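Bolsas negras en casa: trucos rápidos

Las de lona, nada de lejía. Agua fría, jabón neutro y cepillo blando. Las asas claras se frotan aparte, que el tinte negro mancha. Si tienen cartón en el fondo sacarlo antes.

Pelusa: rodillo adhesivo o un guante de goma húmedo, va igual de bien y sale grátis. 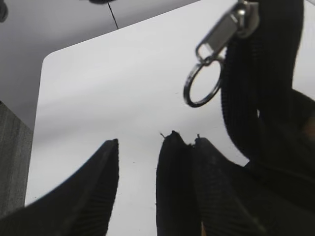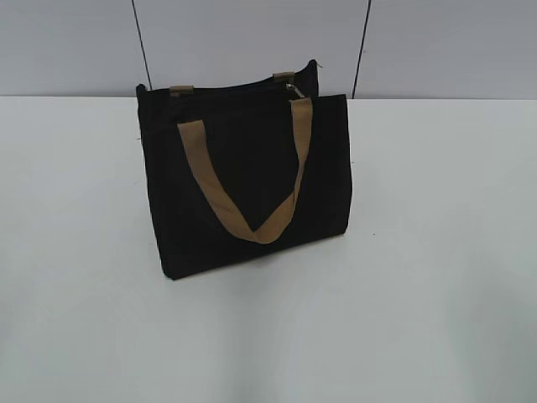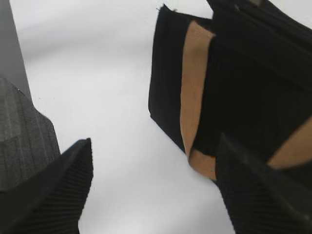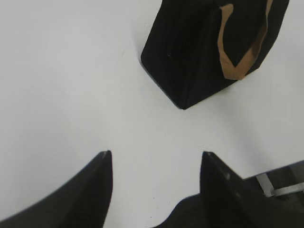 ¿Se puede planchar una bolsa de lona negra?
Del revés, con un paño fino encima y sin vapor en las costuras. Si lleva estampado, mejor colgarla 15 minutos en el baño con la ducha caliente.

Cremallera dura: punta de lápiz por los dientes, o cera de vela. Aceite no, mancha.

Guardarlas dobladas de pie en un cajón, tipo archivador. Yo uso uno de Farby de 25 cm, caben de sobra. Las de papel siempre en seco y sin peso ensima.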